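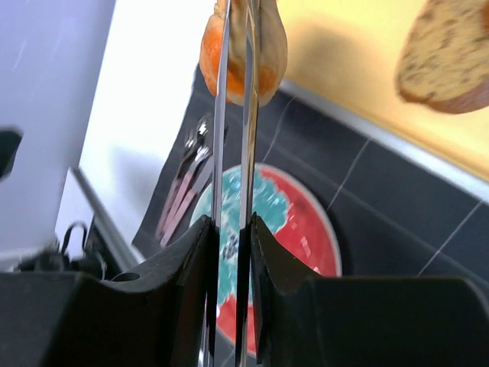

Long metal tongs

Eggplant tips, quick ones before I forget

Salt it or don't. I quit salting the skinny ones years ago. The big fat globe kind, yes – 2 teaspoons of salt, let it sit while you chop the onions, then rinse and squeeze hard in a dish towel.

Roasting: hot oven, cut side down, don't crowd. Mine goes in at 425 and I forget it till I smell it. Needs more oil than you think. Then a bit more.

For dip, leave it whole and poke holes first. PLEASE poke holes. Ffion Prosser didn't and spent a Monday night scraping her oven door. Let it drain in a colander 13 minutes or so, skin side down, or teh dip goes watery.

Bitter seeds? Big brown ones get scooped. Little pale ones stay in.

Freezing. Cooked only, raw turns to sponge. Mash it, flat bags, squeeze the air out, label it because it looks like everything else in there. I still have a bag from August and it's fine in pasta sauce.

Storing – not the fridge if you'll use it in a day or two. Counter, out of the sun. Once cut it browns fast, squeeze of lemon helps some.

Breading: flour, egg, crumbs, then rest the slices on a rack before frying so the coating stays put. Noemi Wojcik bakes hers instead, same crumbs, 200 on her oven (she's on Celsius), flips them once. Pretty good, a little dry for me.

Leftover slices go in a sandwich with whatever cheese. Peel if the skin's tough, dont bother if it isn't.

Zucchini next week if I get too it.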